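Arkumo Digital
Progress report to Cultavcombe Health Trust
Patient booking and clinic directory project
2018-05-01

Where we are

The clinic directory is live on the test server and staff at the two pilot clinics have been using it since the end of March. The online booking form is finished apart from the reminder messages. The mobile app is behind the dates in the original plan, and the reasons are set out under Mobile app.

Directory

All 1,718 clinician and service records from the old spreadsheets have been loaded into the new content system. Ye-seo Byun checked them against the Trust's staff list and found 75 that had the wrong phone extension or an old job title. Those have been corrected. Editors can now change a record from one screen, and the change shows on the public page within a few minutes.

Search by specialty works. Search by language spoken is only partly done – the field exists, but many clinicians have left it blank. Hae-won Ha has written to department heads asking for the missing entries.

Booking form

Joon-young Ryu rebuilt the second page of the form after the pilot clinics asked for fewer required fields. Patients no longer have to enter an insurance group number to request a visit. The front desk collects it at check-in, as it did before.

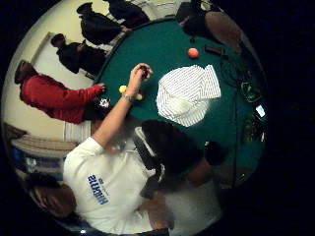
Mobile app

The Android version is in internal testing. The iPhone version starts after the login change, which depends on the Trust's identity server being upgraded. We were told in December that this would be done by spring. Skudberg, who host the server, have not given us a new date.

Budget

Spending is within the approved amount. We have used 200 fewer contractor hours than planned, mostly on the app, and expect to need them later in the year.

Next period

Finish text and email reminders and turn them on at the pilot clinics.
Train the remaining directory editors.
Move the directory to the public address once the Trust signs off the wording.

We need a decision on whether canceled visits should stay visible to patients. Please send it to Kyung-hwa Wang, who is keeping the list of open questions.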